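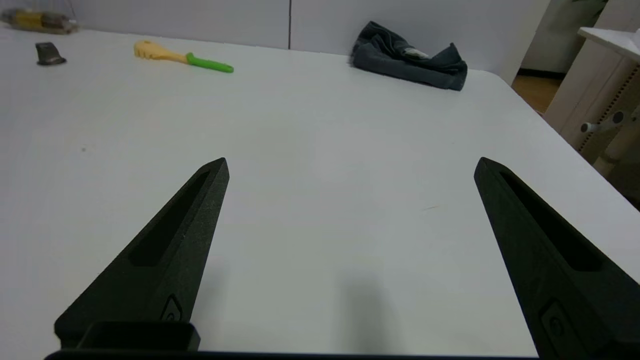

Why do tires have grooves?

Look closely at a car tire and you will find deep lines cut into the rubber. Together they are called the tread. On a rainy road, water has to go somewhere. The grooves carry it out from under the tire so the rubber can touch the road.
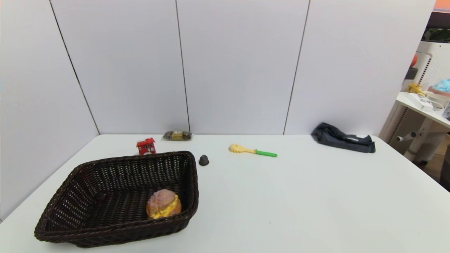 Verness, November

Dewanti Pasaribu fixes cars and campers here. She checks the tread on every one that comes in. Old tires wear smooth — then water can lift them right off the road, and the driver can't steer well.
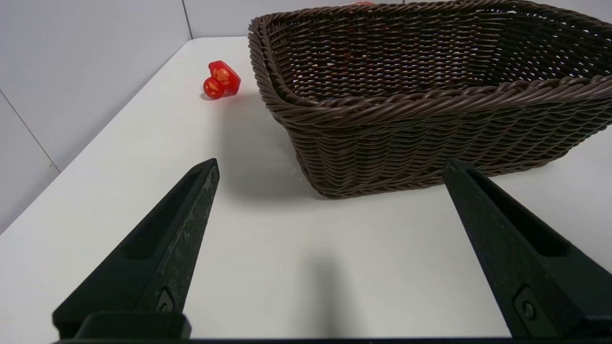 Truck tires often have bigger, chunkier blocks of rubber. These dig into mud and snow. They also hum on the highway, so you may hear a truck like that coming.

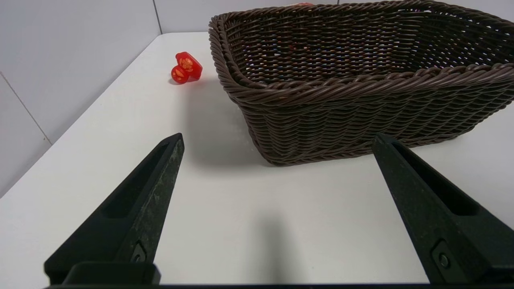
Words to know

Tread: the part of a tire that touches the road.
Grip: how well a tire holds on.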